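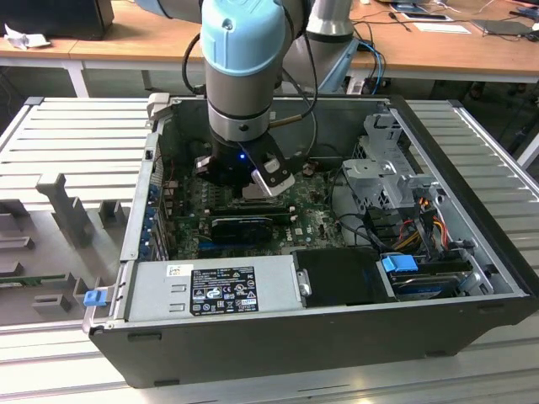 Desktop Tower Strip-Down and Parts Recovery: Frequently Asked Questions

Flurkunora Reuse Workshop, Dravden
Last updated March 6, 2019

These answers apply to desktop towers sent in for parts recovery. Laptops, all-in-ones and servers have separate pages. For monitors, see Display Intake.

Before you send a machine

Which towers do you accept?

Any full-size, mini or small-form desktop tower with its chassis intact. The side panel must be present, even if it no longer latches. Machines with missing drives or memory are accepted and should be marked as incomplete on the intake form.

We don't accept towers with liquid cooling loops unless they have been drained and the loop capped.

Is there a minimum or maximum quantity?

There is no minimum. The maximum for a single booking is 200 units. Larger lots are split across several bookings and each is given its own Previx reference.

How should towers be packed?

Upright on a pallet, side panels fitted, no more than two layers high. A sheet of board goes between layers. Do not use loose fill. It gets into the fans and the power supply vents and has to be picked out by hand.

Single machines can be brought to the counter in any sturdy box. Mains leads, keyboards and mice should be kept in a separate bag or left out altogether. We have more mains leads than we can use.

Do I need to remove the hard drive first?

No. If you do remove it, leave the drive caddy in the machine. Caddies are specific to the chassis and a tower without them is difficult to resell. Many business towers use coloured plastic latches for the drives and expansion cards, and these can be released without tools.

How is data handled?

Drives are removed, logged by serial number and placed in a locked cage on the day the machine is opened. They are wiped or shredded according to the option chosen on the intake form. If no option is chosen, they are shredded. Certificates are issued per drive.

Strip-down

In what order are the parts removed?

The standard sequence for a tower lying on its side with the side panel off is:

1. Mains lead disconnected, power button held for ten seconds.
2. Drive data and power leads unplugged, drives withdrawn.
3. Expansion cards released at the bracket and lifted straight up from the slot.
4. Memory modules.
5. Fan shroud and heatsink.
6. Processor.
7. Power supply, after all board connectors are free.
8. Motherboard.
9. Front panel leads and remaining case fans.

The sequence is varied where the chassis requires it. In several compact designs the drive cage sits over the memory and has to be swung out or unscrewed at step 2.

Why is the tower laid on its side?

The board is then horizontal and the cards and heatsink come off vertically, with no sideways load on the sockets. Screws that are dropped stay on the board where they can be found. The tower should rest on its closed side with the power supply label readable if the label faces the opening.

Can the graphics card be left in while the heatsink comes off?

Usually, yes. In most of the towers we handle, the card runs across the board far enough from the processor to leave the cooler clear. Long cards that reach the drive cage should come out first. Check the end of the card for a retaining catch before lifting. A catch that is still closed will crack the slot, and a cracked slot moves the board from Grade A to Grade C.

How do I tell a shroud from a heatsink?

The shroud is the plastic duct that directs air over the processor area. The heatsink is the finned metal block underneath or inside it. On some chassis the two lift out as one assembly held by captive screws. On others the shroud unclips first and the screws are only visible once it is off.

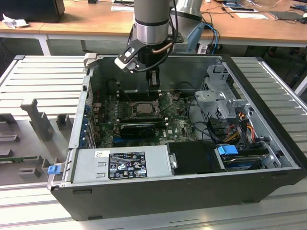
Captive screws should be loosened in diagonal pairs, a turn or so each at a time, until all of them are free of the board. Undoing one side completely tilts the block and puts pressure on one edge of the processor. If the heatsink doesn't lift after the screws are free, twist it a few degrees each way. Do not lever it with a screwdriver.

What about the fan lead?

Unplug it at the board before moving the heatsink. Fan headers are small and the lead is often dressed tightly around the shroud. Hold the connector body and pull in line with the pins. Pulling on the wires can draw the contacts out of the housing, and the fan then has to be scrapped or re-terminated.

Board headers are normally labelled in very small print. A torch held at a low angle makes the lettering easier to read.

Should cable labels be removed?

Leave factory labels on. They carry the part number and they are what we search by when a replacement lead is ordered. Labels added by a previous owner, such as asset tags and department stickers, are taken off at the cleaning stage.

Is it safe to open the power supply?

Do not open it. Power supplies are removed whole, load tested and either graded or sent to metals. Units whose rating label is missing or unreadable go straight to metals whatever their condition.

Processors and memory

How is the processor removed?

Release the retention lever, raise the frame and lift the processor vertically by its edges. The contacts in the socket are fine and cannot be straightened economically if they are bent. Fit a socket cover immediately afterwards. Covers are kept in the Matos drawer unit, second row.

Does old thermal paste have to be cleaned off?

Yes, before grading. Wipe the bulk of it away dry, then finish with isopropyl alcohol on a lint-free cloth. Clean with the processor still locked in its socket where possible. Residue around the edge of the lid can be left to last and taken off with a cotton bud. A slight stain on the metal after cleaning is cosmetic and doesn't affect the grade. 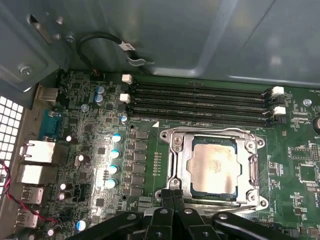
Processor in its socket with paste residue on the lid. Memory slots empty.

Paste that has run on to the board is a different matter. Photograph it, record it in Previx and pass the board to the cleaning bench.

How are the memory slots checked?

With the modules out, open the latches at both ends and look along the contact channel for dust, debris and pushed-in contacts. Each latch should move freely and click home. Broken latches are recorded individually. A board with one broken latch is sold as Grade B and a board with two or more as Grade C.

Do not blow into the slots. Use the air line at the reduced setting, or a soft brush.

Do you keep memory with the board it came from?

No. Modules are pooled by type, capacity and speed. Matched pairs are kept together if they arrived that way and both pass testing.

Should the coin cell be taken out?

Only if the board is going to storage for more than three months. Cells that measure below 2.8 volts are discarded in the battery tub regardless. Resetting the board by removing the cell is done at the test bench.

Grading and storage

What do the grades mean?

Grade A: fully working, no physical damage, all latches and clips present.
Grade B: fully working, minor damage that doesn't affect fitting.
Grade C: working with a fault noted, or untested with visible damage.
Grade X: not for resale.

How are parts stored?

Boards go in antistatic bags, one per bag, flat, in Matos trays. Trays are not to be stacked more than six high. Expansion cards are stored upright with the bracket to the left. Loose screws are sorted by thread and returned to the common bins.

How many towers are processed?

We handled about 700 in the last financial year. The storage racks were extended in May and now hold 1000 bagged boards.

Why does my Previx report show fewer parts than I sent?

The report lists parts that were graded. Items sent directly to metals appear on the weight note, which is issued separately. If neither document accounts for a part, reply to the report email with the booking reference and the tower's serial number.

Can I buy back parts from my own machines?

Yes, at trade price, if the request is made on the intake form. Requests made after grading are treated as ordinary orders and depend on stock.

Can I get an empty case?

Cases are available from the Dravden counter while stocks last. Drive cages and plastic release tabs are included if fitted. Side panels are not matched to cases unless asked for.

Related pages: Display Intake / Laptop Strip-Down / Battery Tub Rules / Booking a Collection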